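Cimlow N7 Home Server, refurbished
Item no. 3619

Home > Small servers > Refurbished

Price: 1302, delivery is included
Availability: in stock, sent on Tuesday

The N7 is a small server for the home or for a little office. It can hold your mail, your backups and some virtual machines without making much noise. Every unit comes back to our workshop in Bonusthorpe, where Ekrem Akbulut cleans it, changes the fans and leaves it under full load during one night.

In the box
Server with 10 cores
Two power supplies
Avcı rail kit
Power cable (please choose UK or EU plug)

Good to know
The drive trays are included, but the drives are not. The Bullier remote card has already the newest firmware. The password is on the paper inside the lid, please change it at the first start. The server does not fit in a cabinet with less depth than the rails need, so kindly measure before you order.

Guarantee
7 months on all parts. For returns, write to Koen Lambrechts and give the item number. 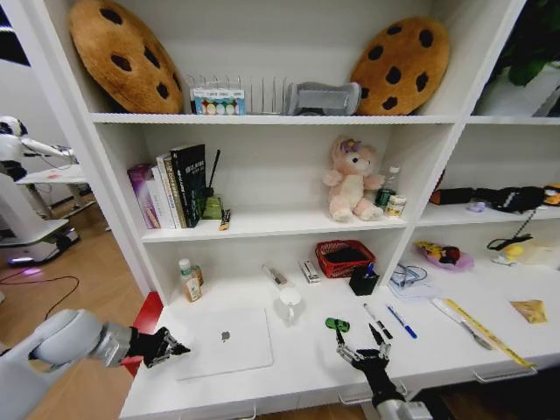
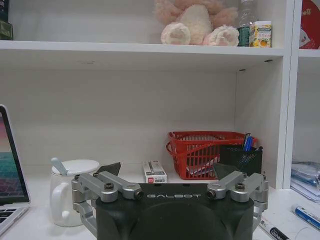

First picture: white shelving with a wire file rack between two cookie cushions. Second picture: gripper with the name GALBOT.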